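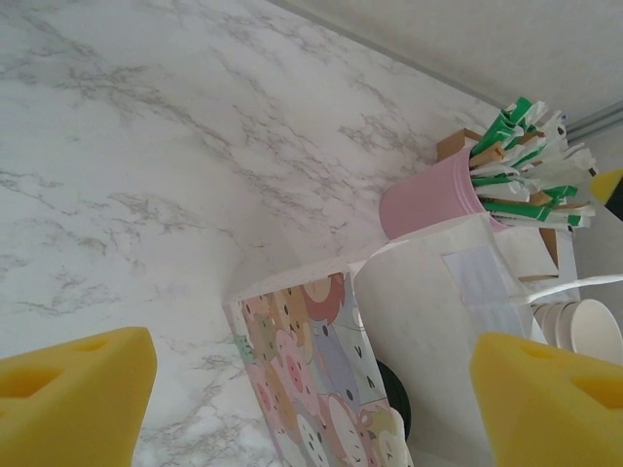
Marble (kitchen and pastry use)

Marble is limestone that got squeezed and heated underground until its grains locked together into something you can polish. I've been rolling dough on it for most of my adult life, so this entry leans toward the kitchen. If you came for statues or quarry law, try the pages on carving and on stone trade instead.

Origin and makeup

The main mineral is calcite, the same stuff as chalk and eggshells. Pure marble is white. The gray streaks people pay extra for come from clay, graphite and other bits that were in the limestone before it changed, and they got smeared out into veins while the rock was under pressure. No two slabs match, even when they're cut from the same block, which drives fitters a little crazy when they have to line up a seam (bookmatching, where two slices are opened like a book, is the usual fix and it looks great).

Why bakers like it

Marble feels cold. It's really at room temperature like everything else in the kitchen, but it pulls heat out of your hand quickly, and it does the same to butter. That gives you a few extra minutes with puff pastry or pie crust before things go greasy. Chocolate makers use it for tempering — you pour out most of the melted chocolate, push it back and forth with a scraper until it thickens, then stir it into the warm part. My first teacher, Grethe Baldursdóttir, could do this while carrying on a phone call. I still get it up my sleeves!

Candy is the other classic. Fudge, brittle and pulled sugar were all worked on marble slabs long before most homes had stone counters, and old candy slabs turn up at estate sales now and then. Mine came from a closed shop in Kallora and weighs so much that it has moved exactly once.

Etching and stains

People mix these two up all the time. A stain is color that has soaked in. An etch is a dull spot where acid has eaten a little of the calcite, and it will happen with lemon juice, vinegar, wine, tomato or soda, sometimes in less than a minute. Sealer helps with stains and does almost nothing for etching. I wish the showroom had told me so before I cut my first lime.

For oil stains, the old method is a poultice of baking soda and water, spread thick, covered with plastic wrap and left for a day or so. You may need to repeat it. Light etches can be rubbed out with marble polishing powder on a polished surface. On a honed (matte) finish they hardly show in the first place, and that's the finish I'd pick again.

Everyday care

Warm water, a soft cloth and a drop of mild dish soap. Skip vinegar sprays and anything gritty. Use a trivet under hot pans, as sudden heat can crack the stone or scorch the sealer. To test the sealer, leave a spoonful of water on the counter for ten minutes. If the spot goes dark, it's time to reseal.

Lookalikes

Quartzite is often sold next to marble and is much harder. Engineered quartz is crushed stone in resin, with the veins designed in, and it shrugs off lemon juice but hates a hot pan. Laminate and porcelain versions have gotten very good too. Ea Riis, who fits counters in Trolberg, taught me to look at the cut edge, where natural veins carry on down through the stone and a printed pattern usually doesn't.

See also

Limestone
Pastry board
Soapstone
Tempering (chocolate)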